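Drawing evenings return to Wemmont library

The free drawing evenings at the Wemmont public library will start again in February, after a break for the repair of the heating. They will take place every Friday at 6:30 p.m. in the reading room on the second floor, and the new series will last 10 weeks.

The evenings are led by Aleksandra Kaczorowski, who taught art at the Estell school before she moved to Wemmont. In her opinion many adults stop drawing because they begin with a subject that is too big. "They want to draw the whole street or the face of their daughter," she told us. "Then they are disappointed and put the pencil away for twenty years. I ask them to take one small part of a thing and to stay with it."

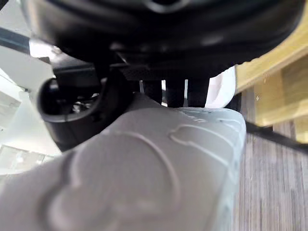
For the first weeks the participants will use only soft pencil and cheap gray paper. Color comes later, and those who do not want it may continue with pencil until the end. The library lends boards and erasers. A pack of paper can be bought at the desk for two dollars, but it is also allowed to bring your own.

The last series was more popular than the library had expected. According to Farah Purba, who is responsible for the program, the drawings left behind in the box by the door were more than 2,000, and a part of them was hung in the stairway during the summer. Some are still there, and their makers are asked to come and take them home. 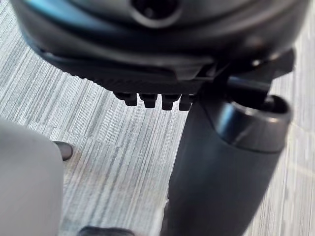 Fine diagonal ribs with four small tabs in a row below them.

The town has given 2,790 dollars for the new series. This money will pay for the teacher, for better lamps on two of the tables and for a printed booklet at the end. The shop Kusuma on the market square has promised the paper for the booklet. A request for a second evening in the week was refused, as the reading room is already used by the chess club and the language course.
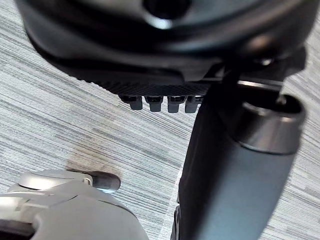

Repetition will be the theme of the third and fourth evenings. Mrs. Kaczorowski finds it the most difficult part for beginners, who often make every copy of a shape exactly the same. When four tabs hang side by side under a ridged strip, one can be a little crooked and another can reach lower, and she wants to see this difference on the paper. Fences, piano keys and the buttons of a winter coat are also on her list.

People who wish to join can write their name on the sheet at the library desk or call during opening hours. Children from 10 years are welcome together with an adult. The café Restum, next to the library, will stay open until nine on the drawing evenings.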